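Clandberg moves cleaning checks at Tangen site to robot arms

Clandberg, which fits out and maintains hotel interiors, has changed the way wall and bathroom finishes are serviced at its Tangen site. Since February, routine work on tiled surfaces has been assigned to robot arms with two-finger grippers. The control software, Pastance, is supplied by Grutetti.

Each new task is first run in simulation. Room models include the wall finishes, grout lines and any framed pictures, so that arm paths can be checked for clearance before they are released to the floor. A path that brings the gripper too close to a wall or a picture frame is rejected and sent back for editing.

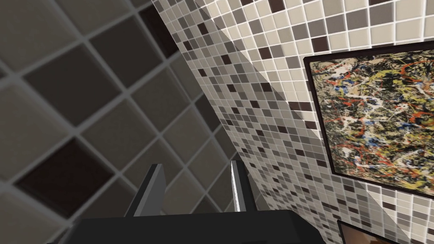
Path review is now a job in its own right. Of the 51 people employed in servicing at Tangen, 21 have been trained to read simulation runs and approve or reject them. Three work on it full time. The others split their week between review and manual work, mainly corners, fixtures and repairs, which the arms do not handle.

Gladys Condori, shift lead for servicing, said the change has cut ladder work but added screen time. "People used to finish a room and sign for it. Now they sign for a path before the arm goes in, and they want to know who answers for it if a tile gets chipped." Under the current rules, the reviewer is not held liable for damage on an approved path.

Torbjørn Ekström, operations manager, said around 86 percent of paths pass at first review. Most rejections concern clearance at inside corners. No positions have been cut, he said, but two vacancies on the night shift will not be filled. Pay grades for reviewers are still under discussion with staff representatives, and the next meeting is set for Thu 12 April.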